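Home
Projects
Student Reports
Labs
People
Contact

Two Hands, One Clock: Planning and Timing for a Bimanual Tabletop Robot

Final project report, November 2018
Leonardo Bortolotti
Supervisor: Ottar Hellström
Naltitz Robotics Lab, Bonport

1. What I set out to do

When I joined the lab in April, the two arms on our upper-body robot were run by two separate programs that barely spoke to each other. Each arm had its own planner, its own queue of motions and its own idea of what time it was. If you wanted the left hand to do something while the right hand did something else, you started both programs and hoped for the best. My project was to replace that arrangement with a single coordinator, which we ended up calling Truvbridge, and to hook it up to the lab's existing perception package, Cortés, so that the arms could work from the same picture of the table.

I should say at the start that I came to this from a web development background and had never touched a robot before. A fair bit of what follows is me learning things that Ottar has known for years, and I'm grateful to him for letting me find my own way into most of the holes before he handed me the ladder.

The task I chose to measure myself against was a simple one: pick up a piece of play food from the table and put it on a plate. The program has to work out which hand should do the picking, move the other hand somewhere harmless, and keep both of them from meeting in the middle.

2. How the software is laid out

Cortés takes the image from the head camera and gives back a list of objects, each with a label, a position on the table and a confidence score. It was already working when I arrived and I changed very little in it. The one thing I did add was a memory. Before, if a hand passed in front of an object, the object vanished from the list and the planner would happily plan straight through the spot where it had been. Now each object stays in the list for a short while after it was last seen, with its confidence slowly dropping, and the planner treats it as solid until it drops out altogether.

Truvbridge sits on top of that. It has three parts. The assigner looks at the object list and decides which hand gets which job. The planner works out a path for each arm. The scheduler puts both paths on one shared clock and checks them against each other at every step before anything is sent to the motors.

I spent far more time on the scheduler than on anything else. My first version simply locked the table: whichever arm asked first got the whole workspace and the other one waited. It was safe and painfully slow, and it looked a bit sad, to tell the truth, with one arm standing there doing nothing. The second version splits the table into zones, and an arm has to hold the zones it is going to pass through. If both arms want the same zone, the one with the shorter job goes first. That rule came from Ottar, after my own rule (the right hand always wins) left the left hand waiting forever in one of our longer runs.

3. The parking problem

I had not given any thought to where an arm should go when it isn't needed. In the old setup, an idle arm just stopped wherever its last motion had ended, and that was very often right over the table. With the zone system this became a real nuisance, as a parked arm kept hold of its zone and the other arm could never get in.

My answer was to write a small set of rest poses for each arm and let the planner choose the nearest one that leaves the needed zones free. I started with 12 poses per arm and cut that down to five, mostly by throwing out the ones that were awkward to get into from the far side. The pose I like best has the hand raised and open, near the edge of the workspace. It is quick to reach and quick to leave, and it keeps the fingers from dragging across anything on the way.

There was one unpleasant surprise. A raised hand can get between the head camera and the table, and in two of the poses it covered enough of the surface to upset Cortés. The object memory helped with this, but it was really only hiding the trouble, so I added a cost to each pose for how much of the table it blocks from view. The planner now prefers a slightly longer move if it keeps the view clear. I would have saved myself a fortnight if I'd drawn this out on paper first.

4. Approaching the object

For picking, the arm moves in two stages. It first goes to a point beside the object, with the fingers a little curled, and waits there for a fresh position from Cortés. Only then does it make the short final move and close the hand. I had wanted to do the whole thing in one smooth sweep, which looks much nicer, but the position estimate is noticeably better once the arm has settled, and the smooth version kept nudging round things across the table.

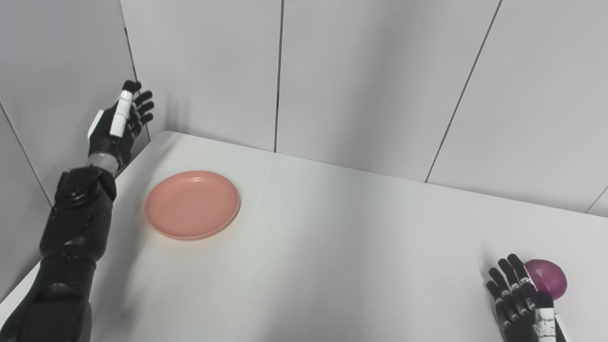 The wait at that point is set in the config file and can be shortened, though I'd ask the next student to be careful with it. Below a certain value the arm is still swaying slightly when the new position comes in, and the correction ends up chasing its own wobble. I lost most of a weekend to that one, thinking the fault was in the camera calibration.

The side of approach is chosen by the assigner. Coming in from the side nearest the middle of the table leaves a shorter carry to the plate, but it also means taking a zone that the other arm may want. For now the choice is a plain weighted sum of path length and zones held, and the weights were tuned by hand.

5. Results

I ran 129 trials with the final version, moving the plate and the food between runs. The large majority finished without anyone stepping in. The failures were nearly all slips during the grasp, where the fingers closed a touch late and the object rolled away. There were no collisions between the arms, and I'm prouder of that than of anything else in this report. The scheduler stopped both arms on 4 occasions when it could not find a safe ordering, and each time a fresh plan sorted it out.

I don't have a fair comparison with the old programs. They logged so little that I'd be guessing, and by the time I thought to run them again the arm drivers had been updated and they wouldn't start.

6. What I would do next

The zones are fixed rectangles, and they should really follow the arms. A forearm crossing the corner of a zone shouldn't lock up the whole of it. I have a half-finished branch where each arm carries its own moving zone along with it, and it works in simulation, but I ran out of time to try it on the robot.

The grasp timing needs proper attention too. Finger commands still go out through the old interface, outside the shared clock, so the hand and the arm can drift apart by a small amount. Bringing the fingers onto the same clock is mostly a matter of rewriting the driver wrapper, and I've left notes on it in the docs folder beside the code.

Lastly, the logs. Truvbridge writes out everything, all the time, in one enormous file, and reading it is a chore. I wrote a small viewer that shows both arms on one timeline — it's rough, and the colours are terrible, but please use it before you try scrolling through the raw text.

7. Thanks

Thank you to Ottar Hellström for his patience, for the shorter-job rule, and for reading three drafts of section 2. Thanks as well to everyone in the lab who put up with me asking whether the emergency stop was within reach.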